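**Speaker notes: Shared kitchens and the lease renewal process**
Gornport Tenants' Forum, Friday session
Speaker: Glenys Dunstan, Purkell Housing Office

**Opening (2 minutes)**

- Welcome members. Thank Marichka Sydorenko for preparing the handout.
- State the purpose: to explain the revised terms for shared kitchens in the Esik and Deák buildings, which take effect in November.
- Questions are held until the end.

**What changes**

- The shared kitchen is now listed in each lease as a common area. Previously it appeared only in the house rules, which could be amended without notice.
- The office must give written notice before closing a kitchen for planned repairs. Emergency repairs are exempt.
- The cleaning charge is itemized on the monthly statement. Refer to page 8 of the handout.

*Pause. Allow members to find the page.*

**Who is covered**

- All 92 units with access to a shared kitchen, including sublets approved by the office.
- Guests staying under a short-term permit are covered by the permit, and their host remains responsible for charges.

**Personal items**

- Mugs, plates and small appliances may be left in a common kitchen at the owner's risk.
- The office will not remove personal items without a posted notice, except where they block a sink, stove or exit.

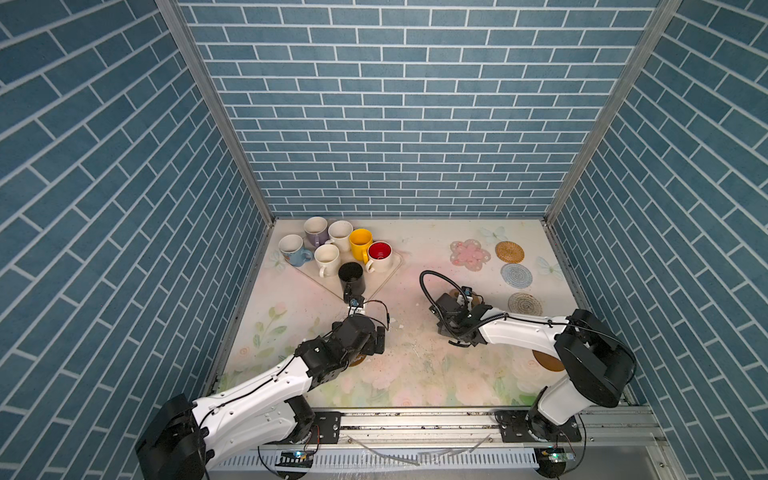 - Items removed under a notice are held at the Purkell front desk. Claims are made in person, with the unit number.
- Disputes over removed items go first to Agata Caputo at the Esik building. A written appeal may follow.

**Repairs fund**

- The fund carries a reserve of $1,000 per kitchen. Spending above that amount requires a vote of residents.
- Corrado Bassi will take questions on the accounts.

**Close**

- Signed renewals are returned to the front desk or handed to Marichka after the session.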